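FOR IMMEDIATE RELEASE

# Flenden shoppers' group questions Koster's "fresh price promise"

FLENDEN, March: The Flenden Grocery Watch says the new price promise from supermarket chain Koster is a good deal thinner than its advertising, and is asking the company to publish the full list of fruit and vegetables it covers.

Koster launched the promise last month with bus shelter ads, a radio jingle and a letterbox flyer. The flyer says "everyday produce" will be held at one price until the end of winter. It doesn't say which produce. The terms, which sit on a separate page of the Koster website, say the promise applies to "selected lines at participating stores" and may be varied without notice.

We asked which lines. We were told to check in store.

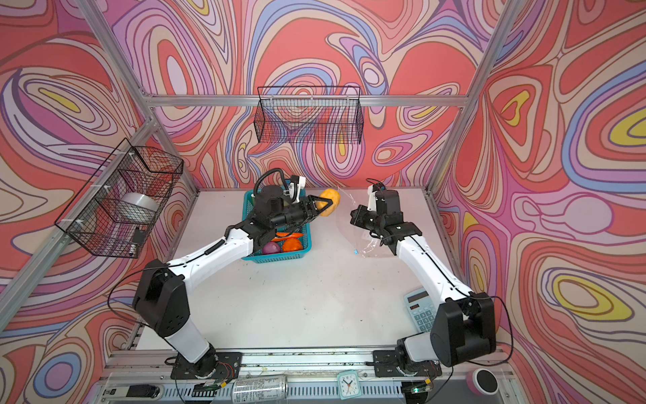
So we did. Members collected 1643 shelf prices at Koster's Flenden store and its smaller branch at Stususach, and set them beside the prices on our own receipts from before the launch. Of the fresh lines we could match, 108 carried the yellow promise ticket. Many of those had gone up in the fortnight before the ticket appeared. A price held at its highest point of the season may be a promise, but we don't see why anyone should be grateful for it.

## What the promise leaves out

Loose onions are covered and bagged onions aren't. Carrots are covered in the one-kilo bag only, so a pensioner who wants two carrots for soup pays whatever the store likes that morning. Lettuce is covered "subject to supply", which in our experience describes lettuce at any time of year.

Eggplant was ticketed at Flenden and unticketed at Stususach. Staff at both counters were polite and plainly hadn't been told any more than we had.

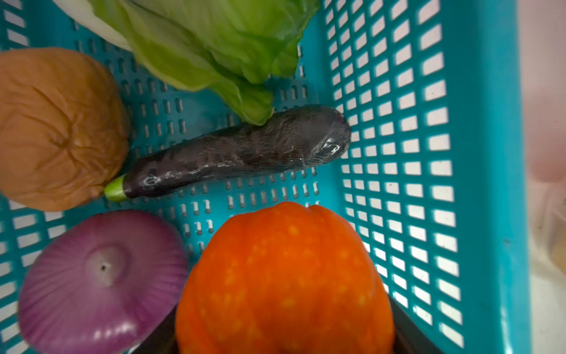
## The loyalty app

Koster also says shoppers will do better again through Flaltura, its loyalty app. We have our doubts. To get the lower price you must sign up, agree to have your purchases recorded, and activate each offer before you reach the checkout. Anyone without a smartphone pays full price for the same mandarin.

We have read the claim that Flaltura members "save every week". We would like to know how many members that is, what they bought and what they were charged beforehand. Until those figures are out we will treat it as a slogan.

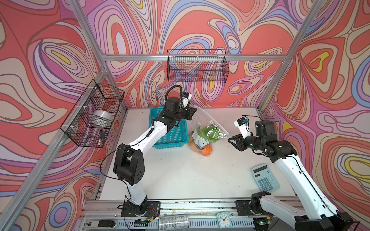
*Storage baskets and patterned wall panels.*

The group has heard the usual answer about fuel, fertiliser and labour costs. Growers in the district tell us their costs have certainly risen. They also tell us the price they are paid hasn't moved much. Somewhere between the paddock and the shelf there is a margin, and Koster is welcome to show us where it goes.

A petition calling for the list to be published has 1453 signatures. It was handed in at the Flenden store's service desk, where we were given a receipt and no date for a reply. 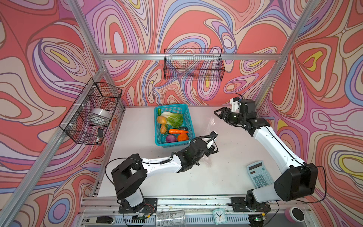

## What we are asking for

- A full list of covered lines, with the price of each for the 5 weeks before the launch
- The same list at every store, Stususach included
- Shelf tickets that show the per-kilo price in print a person can read
- Flaltura prices available at the register to anyone who asks

Copies of the price survey are available at the Flenden library during opening hours. Media enquiries can be left at the library desk, marked for the Flenden Grocery Watch.

ENDS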